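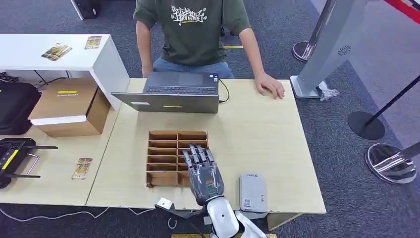
The Takito hand over the cardboard divider tray, two columns by five rows.

Sorting Small Things, With and Without a Helper

Regular readers know I have a soft spot for a divider tray. Buttons, picture hooks, fuses, the little feet that come off the bottoms of chairs: if it's smaller than a walnut, it wants its own square. This month I have a few tray tips for you, and also my thoughts on the Takito sorting service, which quite a few of you wrote in about after the December newsletter (thank you, I do read them all, even when I'm slow to answer!).

Takito is offered by the Ullness people, and it comes as a visit. They bring a robot with a pair of arms and proper jointed fingers, set it up at your table or workbench, and it sorts your loose bits into trays. The visit is $85 and covers up to 300 pieces, and extra trays are $14 each. My friend Cuiping Qiu has a sewing room that would make you weep, and she went halves with me on a booking.

Getting ready for the visit

Clear more table than you think you need. The hand comes in from above with the fingers stretched out over the compartments, and anything tall beside the tray, like a mug or a jar of pencils, is asking to be knocked.

Use a low tray. Cardboard dividers are fine, and I'd even say they're better than the hard plastic kind, as they don't skate around on a smooth tabletop. If yours does slide, put a square of rubber shelf liner under it.

Keep your compartments all one size if you can. My old tray had one long slot down the side for knitting needles, and we had to stop and start over because of it.

Tip your pieces into a shallow dish first and pick out anything bent, sticky or tangled. Thread is the worst. Cuiping had buttons still tied together in pairs, and we spent a good while with the nail scissors before we could begin.

Run your cables away from the side you'll be sitting on. A twist tie around each one and a bit of masking tape at the table edge will do nicely.

How it did

Very well on buttons with a bit of thickness to them, and on wooden beads. It was slower than I am, I'll say that, but it doesn't get up to put the kettle on either. Flat shirt buttons gave it trouble and we finished those by hand, 51 of them, with the radio on. Snaps we never got to.

Shufen Jiang, who came out from Ullness to run it, was patient with our questions and showed us how to name each compartment on the screen before starting. Write those names down on paper too! I stuck a strip of label along the edge of my tray and I've been glad of it every day.

Is it worth the money? For one jar of odds and ends, no, do it yourself on a rainy afternoon. If you've inherited somebody's whole workshop or you have sore hands, I'd say yes, and share the booking with a neighbor.

If you'd like the tray alone, Khokhar sells flat-packed dividers that fold up in a minute or two. Press the slots together from the middle outward and they won't buckle. A dab of white glue at each corner keeps them square, and leave them overnight before you fill them.

Next month: getting candle wax out of a tablecloth.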